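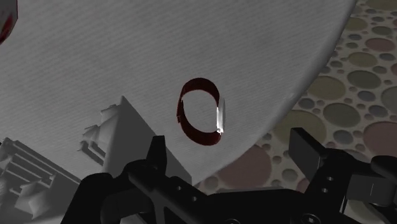
Can I bring my own parts to a Jimov demonstration?
Bring up to 10 small parts, as long as each one fits in a closed hand, and give us the drawings or models at least a week ahead so they can be loaded into the simulator.

Jimov Two-Finger Gripper: Demonstration Visits

The Jimov is a parallel gripper for light pick-and-place work. We show it at our Janditden workshop every month except March. A visit lasts 2 hours and starts at 9:30 a.m. or 1:30 p.m.

The first hour is spent in simulation. Visitors see the black gripper model working over a round gray table, with a dark red ring as the standard practice part. You can change the approach angle and the finger opening and run the pick again. Rings are harder to grip than blocks, and most questions come up at this stage.

The second hour is on the bench with the real unit. The operator runs the same pick program, then swaps the fingers and runs it again. Visitors may use the hand controller once they have signed the safety sheet.

What to bring
Closed shoes and a photo ID. Safety glasses are provided. Laptops are fine, but there is no guest network in the workshop.

Specifications
Finger type: bolt-on, swappable
Finish: matte black
Unit price: $3,000, fingers included
Simulator model: included with purchase
Controller: Chege base controller, sold separately
Mounting plate: Irkham pattern, other patterns to order

Booking
Visits are free. Use the form on the contact page and state the number of people and the kind of part you handle. Groups larger than six are split between the morning and afternoon times. Parking is behind the building, through the gate marked 77. Please ring at the side door, as the front office is closed during demonstrations.

Units seen at a visit can be ordered the same day. Delivery is quoted with the order.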